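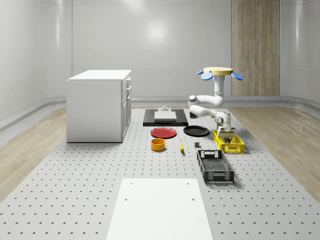
Pale plank flooring with curved grey walls and a light wood panel (computer rendering)

Gustanum opens its flooring mill to the public on one Saturday in August, and this year I went. The mill is a 15-minute walk from the station, past the allotments and over a level crossing. Signs were up at the gate but not on the road, and several of us walked past the turning.

Tours left from the old weighbridge office. Our guide was Yae Sugiyama, who runs the drying kilns. She started us in the yard, where the logs are stacked by species and by the month they arrived. Most of it is ash and oak, bought within the county. Larch comes in for a cheaper range called Clundus, sold mainly to schools and village halls.

The sawing shed was switched off for the visit apart from one bandsaw, which was run for a few minutes with everyone behind a rope. Ear defenders were handed out. The boards come off rough and go outside under a roof to air-dry before they see a kiln. Oak can stay out there for up to 4 years, and she showed us the chalk marks on the stack ends that say when each one was started.

The kilns were warmer than I would have liked in summer clothes. Each has a log sheet on the door, filled in by hand. Yae said she had tried keeping it on a tablet and went back to paper after the second one stopped working in the heat. Boards that come out too dry are put back in the yard for a while, and those that cup are cut down for narrow planks or parquet blocks.

I spent longest in the finishing room. Pale floors are what people order now, and ash needs a soap or a white oil if it is to stay that way. A sample board in the window had half its face covered with card. With the card lifted, the exposed half was plainly yellower. The same room handles repairs, and on the bench was a stack of herringbone blocks from a dance hall floor laid in 1968, with the old bitumen still to be scraped off the backs. There are 3,000 of them and one man is doing the lot.

Tea was in the canteen, with a table of offcuts for sale. I bought a short length of ash for a shelf. Tours run on the hour from ten until three and need booking. The yard is gravel and uneven, and the kiln building has steps with no ramp. Parking is in the field opposite, through the second gate.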